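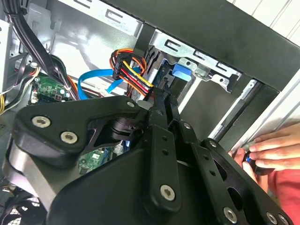
Rocío Farías repairs and rebuilds old desktop computers in two rooms behind the bicycle shop in Dukalen. I visited her on a Sunday, because on the other days she has no time for talking. We spoke for almost two hours and drank a lot of tea.

She did not study computers. She learned bookkeeping, and in her first job the office had seven machines which were always failing. "The man who should repair them came once in a month," she says. "So I opened one myself. I had a great fear that I would break it, but it was already broken."

I ask her what people bring to her most often. She answers that it is the computer which does not find its disk any more. The owner is sure that everything is lost, the photographs and the letters. In many cases the drive is healthy and only a plug has become loose.

"A hard drive of this kind has two cables," she explains to me. "One is for the data and it is flat and thin. The other is for the power, and there you see the red, the orange, the yellow and the black wires together. People push the data cable and forget the power one. Or they pull at the wires. You must never pull at the wires, you take the plug by its body."

She likes the cases from before, made from plain grey sheet metal, where the drive is held with a plastic latch and comes out without a screwdriver. The latches are for her a small love story. She keeps a box of them in several colours, and when a customer has a broken one she looks for the same type until she finds it. "Vendbridge sold me a whole bag, 316 pieces," she says and laughs. "My husband asked if we will eat them."

And what is difficult? For a moment she thinks. "The space. My hand is not big, but in some cases there is the cable from the power supply, thick like a finger, and it comes down exactly where I want to work. I first put all the cables to one side with a soft band. Then I can see the board and I am calm."

Her teacher in these things was Hartmut Grube, who had the workshop before her and who still comes on some mornings. I reached him later by telephone. He remembers that she wrote everything in a notebook, also the things he considered not important, for example in which direction a plug was turned. "I told her it fits only one way," he says. "She wrote this down too."

Last year they repaired 330 computers. Most of them went back to their owners, and the others were given to families through the Panicker fund, which pays for the spare parts. The demand is highest in December. This winter Rocío wants to give an evening course for beginners, where every person opens a case, takes out the drive, puts it back and starts the machine again.

Before I leave I tell her about my own computer, which makes a noise like a coffee mill. She wants to know how old it is, and I must admit that I don't know.

"Bring it on Thursday," she says. "And bring also the power cable. They all forget the power cable."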